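Qui sommes-nous ? Grurnska, accessoires et contrôle de levage

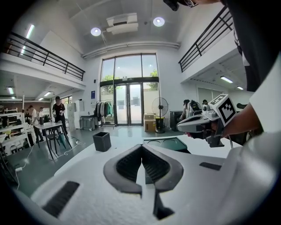
Que fait Grurnska, au juste ?
Nous fabriquons, louons et contrôlons tout ce qui se trouve entre le crochet d'une grue et la charge : palonniers, élingues, manilles, pinces à bordures, paniers à gravats. La grue elle-même, nous la laissons à ceux qui aiment les grosses factures de gazole.

Une maison née d'un palonnier tordu

Kenneth Haldane était chef de manœuvre sur un chantier de Zistincombe quand on lui a livré, pour la troisième fois, un palonnier qui penchait à gauche. Le loueur lui a expliqué que c'était la charge qui penchait. Kenneth, qui a la rancune méthodique, a acheté un poste à souder et loué un hangar derrière la gare de marchandises. Son premier palonnier penchait à droite. Le deuxième était d'aplomb, et il est toujours en service, repeint tant de fois qu'il a dû prendre un kilo.

Guadalupe Ventura l'a rejoint l'hiver suivant, en provenance d'un bureau d'études où elle calculait des pieds de pylône. Elle a demandé à voir les notes de calcul. On lui a montré un carnet à spirale. Elle dirige depuis le bureau technique, et le carnet est rangé dans une armoire dont elle seule a la clé.

L'atelier

Nous sommes restés à Zistincombe, dans un bâtiment un peu plus grand que le hangar d'origine et nettement mieux chauffé (la barre n'était pas haute). On y trouve la découpe, la soudure, la peinture, le magasin de location et le banc de traction, que tout le monde appelle « la presse » alors qu'il tire. Nous avons renoncé à corriger.

Le parc de location compte 1 210 références. Refugio Manríquez les connaît par leur numéro et, pour certaines, par leur caractère. Si vous rapportez une manille avec un axe qui n'est pas le sien, il le verra avant que vous ayez coupé le moteur. Merci de ne pas discuter, les axes se retrouvent presque toujours dans la boîte à gants.

Le Trallo

C'est notre palonnier réglable, celui que la plupart de nos clients connaissent avant de connaître notre nom. Une poutre, deux chariots, un verrouillage par broche que l'on peut manœuvrer avec des gants d'hiver. Présenté au catalogue en juin 2021, il existe en 4 et en 9 tonnes. On nous réclame régulièrement une version intermédiaire. Guadalupe y travaille, ce qui signifie qu'elle a accepté d'en parler.

Le nom ne veut rien dire. Il y a eu une réunion, elle a duré longtemps, et c'est ce qui restait au tableau.

Les contrôles

Uriel Olvera et son équipe se déplacent chez vous pour l'examen périodique des accessoires. Prévoyez une aire dégagée, le registre à jour et quelqu'un qui sait où sont rangées les élingues, y compris celles que l'on garde « au cas où ». Tout accessoire refusé reçoit une étiquette rouge et repart à l'atelier ou à la benne, selon votre choix. Il ne repart pas sur le crochet, même pour finir la journée, même si c'est la dernière dalle. Uriel a déjà entendu l'argument de la dernière dalle.

Le rapport vous parvient par courriel, avec la liste des refus en première page. Nous avions essayé de la mettre à la fin, par délicatesse, et les clients ne lisaient pas jusque-là.

Lozano

L'an dernier, nous avons repris les ateliers Lozano, spécialistes de l'élingue en câble, dont le gérant partait à la retraite et cherchait un acquéreur qui garderait les machines et les gens. Les deux sont restés. L'enseigne aussi, parce qu'elle est très bien et qu'il aurait fallu une nacelle pour la décrocher. Vos bons de commande Lozano restent valables, l'adresse de facturation est désormais la nôtre.

Travailler chez nous

Azucena Barrera reçoit les candidatures et y répond toutes, parfois sèchement. Nous cherchons en ce moment un soudeur semi-automatique et un technicien de contrôle titulaire du permis B, à l'aise en hauteur comme en conversation. Nous prenons des apprentis chaque année ; les dossiers sont à déposer avant fin novembre.

Nous rendre visite

Le comptoir de location est ouvert le matin dès sept heures. L'entrée se fait par la cour, au numéro 271. Le 273 est un fleuriste, il est aimable, mais il ne reprend pas les élingues.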